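Vindent Starter Desk Package

Item no. 969
Status: Available to new applicants

The Starter Desk Package is a furnished workspace for companies in their first two years of trading. It is sold by the month and includes a desk, a mailing address, meeting room hours and access to the Getimitz online bookkeeping course. It suits one or two people who need a place to work and a business address without signing a full office lease.

What you get

One fixed desk with a lockable drawer unit and an adjustable chair
Business mailing address at the Ersoy building, with mail sorted every working day
60 minutes of meeting room time per week
Wired and wireless internet
Black and white printing, 242 pages per month
One seat on the Getimitz bookkeeping course
Listing in the online tenant directory

Desks are on the second floor of the Ersoy building. The floor is open from early morning until late evening, and key card holders can come in on weekends. Phone calls are fine at the desk, but longer calls should be taken in one of the booths by the stairs. The kitchen is shared with the rest of the floor. Coffee and tea are included – milk is not.

Who can order it

The package is open to sole traders, partnerships and limited companies that registered within the last two years. You can also order before you register, as long as the registration is finished by the end of your second month. Larger firms that want to set up a small branch should look at the Graltesier Team Room, which has its own door and takes up to six people.
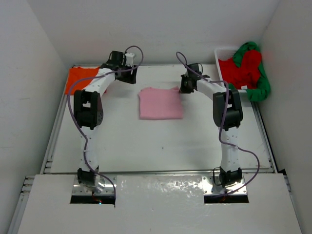 White work surface with orange and pink cloths.

Price and billing

The price is $1,379 per quarter, paid in advance. There is no setup fee. A refundable deposit for the key card and drawer key is added to the first bill and paid back when both are returned. Late payments are charged according to the terms in your agreement.

Extra meeting room time can be booked through the tenant page and goes on the next bill. Unused minutes do not carry over to the following week. Printing over the monthly limit is charged by the page, with color at a higher rate.

Contract length

The shortest term is one quarter. After that the package renews each quarter until you cancel. Notice must be given in writing at least 30 days before the renewal date. You can move up to the Graltesier Team Room at any time if one is free, and what you have already paid for the current quarter counts toward the new price.

Not included

Parking
Business insurance
Company registration fees
Forwarding of parcels (letters only)
Storage outside the drawer unit

How to order

Fill in the request form on the tenant page and attach proof of registration, or a short note on the business if you are not registered yet. We reply with a desk number and a start date. Bring photo ID on your first day to pick up the key card.

Prices on this page were last changed in March. Page updated Jul 8, 2018.

Related items: Graltesier Team Room, Vindent Mail Only, Getimitz Bookkeeping Course (single seat)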